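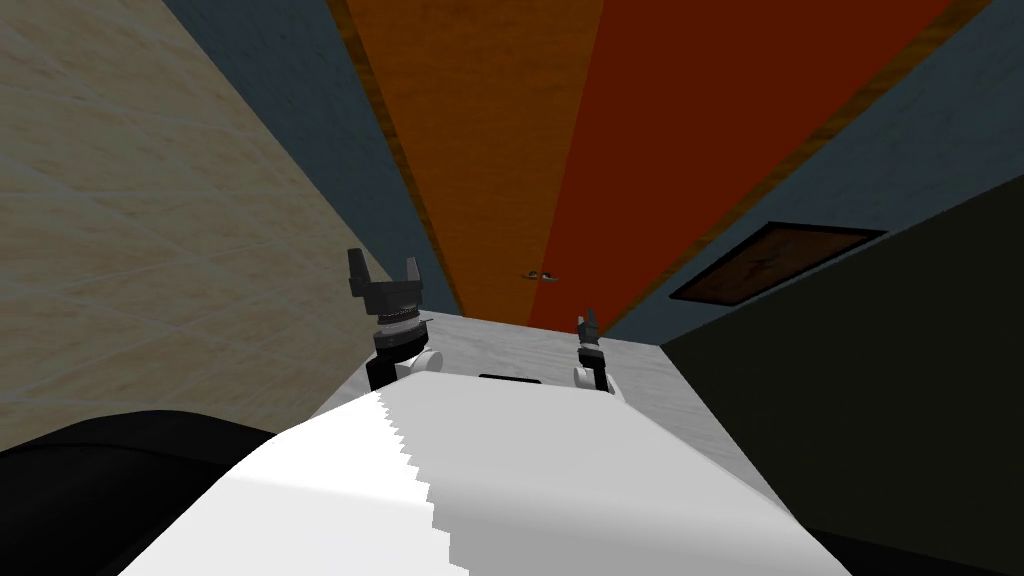

Ticket 2072 says the Juritby cell has a bad right gripper and asks for the whole gripper model to be replaced. I have read that sentence in four tickets now and I don't believe it this time either. After a reset with no task loaded, both grippers are empty, the left one is open and the right one is closed or very nearly so. A left-right difference at rest is a difference in start values until somebody shows me otherwise. The ticket contains no joint log, no config diff and the word "obviously" twice.

Status: open
Priority: set to high by requester, lowered to normal
Cell: Juritby, two-arm door task, simulated
Config set: Sayegh

What the requester reports: the right gripper "sticks" on reset, the head view comes up tilted, and the door attempt times out. Three complaints, one ticket. I am treating them separately. The wrist views look ordinary to me, with both fingers spread wide at the bottom and a clear gap between them. 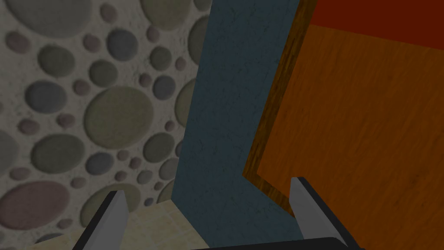 Brayan Correa
Cell maintenance, Hivham
Logged 23/04/2019

Checked so far:

Restarted the cell on the unchanged config. Same rest pose. The requester says it is random. I ran 23 resets and got the same right finger value every time, so I would like to know what random means here.

Swapped the left and right start values by hand. The closed pose moved to the other arm. A broken model would have stayed where it was. I consider the replacement request answered, but will leave it on the ticket so that Siham can see it was tested.

Opened and closed the right gripper by command, 80 cycles. It reached both end stops each time. Nothing stuck. Log attached.

Compared the Sayegh file with the copy from September. The right finger start value is different and there is no comment on the line. The head tilt was edited too, in the same save. I have asked who did it and expect to hear that it was always like that.

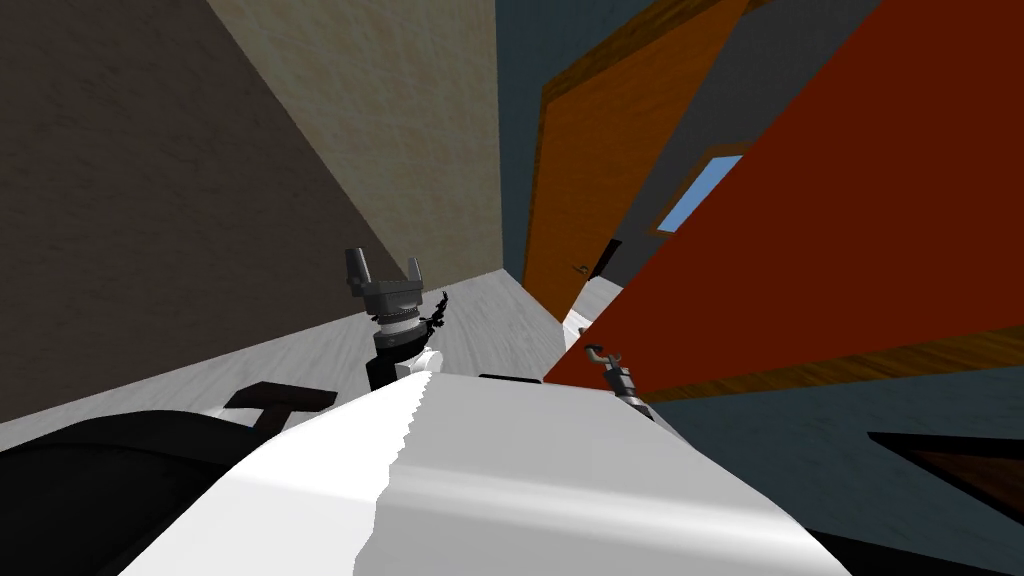

Head view

Put the head tilt back to the September value and reset. The horizon came level. I am told the tilt was added "to see the handle better", and I have my doubts, but if Siham Hattar wants it for her runs she can keep it in her own file and leave the shared one alone.

Door timeout

This is the part I can't close yet. The approach target is the lever, and the arm stops short of it, waits 9 seconds and gives up. The suggestion on the ticket is to raise the wait time - which would give us the same failure, later.
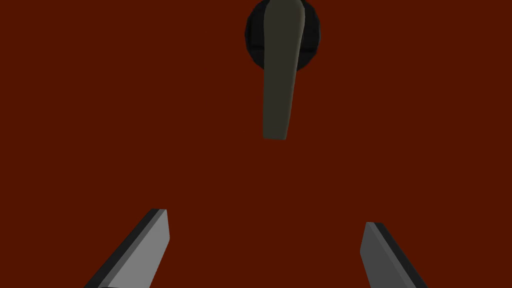

I would sooner look at the target offset. It was measured from the old head pose, so with the tilt edited it may have been off from the start. Next run is with the September tilt, the original wait time and both grippers starting open. One change per run after that, please, and write it down.

Siham, two things from you: the log from a failed attempt, and whether Durex (the old approach script) was still being called when you saw the timeout. "Probably not" was the answer last time and it was running.

Ticket stays open until I have the log. Gripper replacement: declined.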